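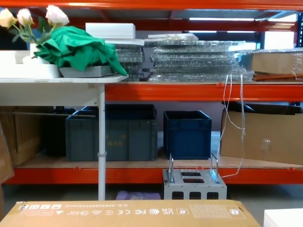
Linstead Household Handling Project
Progress report to the Ellery Fund
Prepared by Kirstin Forsyth, Program Manager

1. Purpose of this report

This report covers the open day held at the Linstead workshop on 3/15/25, as required under the outreach section of the grant agreement. Technical results for the same quarter are reported separately by Pak-hei Ng.

2. Attendance and program

The workshop received 59 visitors in two sessions. Most came from the Pesstead technical college and from local employers, and two representatives of the Nurumholm rehabilitation center attended in the afternoon. Each session opened with a short talk on the aims of the grant, followed by a live demonstration and time for questions. Visitors watched from the aisle behind a marked line.

The demonstration was set up beside the storage racks, in the area where the team does its daily work. The Fund asked last year that visitors be shown ordinary working conditions, and the project intends to keep to that request.

3. Demonstration of indirect lifting

The task chosen was the lifting of a household container by means of a rod. A wooden rod is passed through both handles of a clear plastic storage box, and the robot grips the rod and raises the box with its contents.
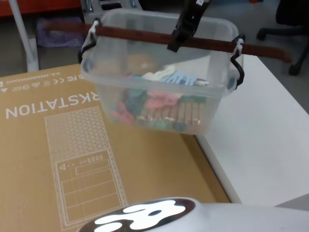
Clothespins were used as the main load. They shift inside the box when it tilts, and the grip point on the rod has to be chosen with this in mind. Dr. Ng explained to both groups how the gripper position is selected and why a point near the middle of the rod does not always give a level lift.

Visitors asked most often about speed, about safety near people, and about heavier loads. The Nurumholm representatives asked whether the method could be used with shopping bags. This had not been part of the work plan. The team has agreed to prepare a short written answer.

4. Expenditure

The open day cost $2,282, including printing, refreshments and insurance. This was about $200 over the approved amount, due to a higher insurance charge for the second session. The difference has been met from the Linstead general budget and no additional funds are requested.

5. Next steps

A second open day is planned for June. The team proposes smaller groups and a longer question period. Approval of the revised program is requested from the Ellery Fund before invitations are sent.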